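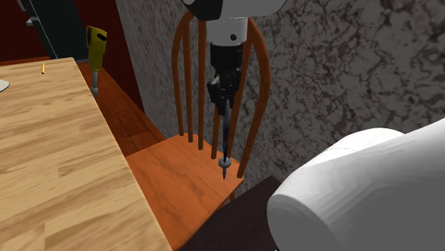 Render, butcher-block tabletop, staggered planks in mixed browns.

Tuesday, January

Glue-up tests for the Gondley kitchen top. Notes so I don't repeat last month's mess.

Stock: maple offcuts plus the darker strips from the Musilow job. Moisture meter gave 8 percent on the maple and 11 on the dark pieces. That gap is too big. Stickered the dark ones on the rack by the window and left them until after lunch to see if it was only the surface. Still 11. They go back in the rack for a week and I'm testing with maple only.

Cut test strips on the table saw, 79 mm wide, 301 mm long. Blade needs cleaning – burn marks on the last few. Jointed one edge of each and checked with the square. The fence had drifted again. Ataahua Henare reset it and put a pencil line on the rail, please check against that line before you start and don't trust the scale.

Panel A: regular yellow glue, spread with the roller, clamps at both ends and the middle. Squeeze-out even on the bottom, thin on the top near the left end. Closed time one hour.

Panel B: same glue, brushed, clamps alternating over and under. Took longer to spread and the first strip had started to skin before the last went on. Bowed less than A though. Straightedge shows a sliver of light in the middle of A and none in B.

Broke a joint from each over the bench edge after the hour. Too early really, but I wanted a first look. A failed partly on the glue line. B failed in the wood. Will break the rest tomorrow when they have had a full night.

Stagger: end joints want to be further apart than I drew them. Two landed nearly side by side on the dry layout and it looked like a mistake. Redraw before cutting the real stock.

Finish: Wihongi oil on one scrap, Skareck hardwax on the other, 2 coats each. The oil went on blotchy over the planer marks, so sand past 120 first. No opinion on the wax yet, still tacky at 4:30.

To do:
Order clamp pads
Clean saw blade
Ask Gondley if 700 mm depth includes the overhang – the drawing doesn't say
Remeter the dark strips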